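Ticket: second arm drops out of the planning scene after a homing cycle
Opened by: Fulgencio Nava
Assigned to: Araceli Camacho
Project: Pomus, two-arm cell, Stutatville
Status: open, workaround in place

Fulgencio, 2018-03-16
Hi Araceli, me again, sorry! I've got the planner cheerfully sending the left arm straight through where the right arm is parked. The Dierckx collision checker says the path is clear every single time (I ran it 50 times and got 50 greens), so I've been sat with my hand on the stop button all morning. It only happens once the right arm has been homed. Before homing, it gets planned around just fine.

Araceli
Is the right arm's joint state still being published? And what's its timestamp doing?

Fulgencio
Still coming through at 100 Hz, and the numbers look sensible. The timestamps are 42 ms behind the left arm's though, which they weren't yesterday. I've restarted the driver twice and it creeps back as soon as I home.

Araceli
Right, that'll be it then. The scene monitor bins anything older than 5 ms if you're on the Coveritz config, and it does it without a peep in the log. Can you put max_state_age up to 50 and have another go? Please keep the speed down while you do!

Fulgencio
Done, and the right arm's back in the scene, hurrah. The planner now goes the long way round and the checker goes red if I force the old path. I'd still like to know why homing adds the lag in the first place, and I'd love a warning when a state gets binned, so could we leave this open? I've put the wrist camera view below so you can see how close the two grippers get.
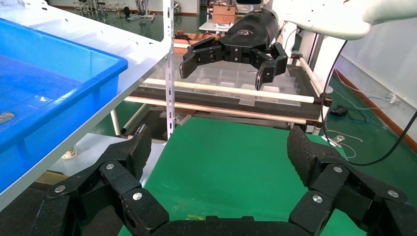
Left wrist camera, right gripper over the compartment tray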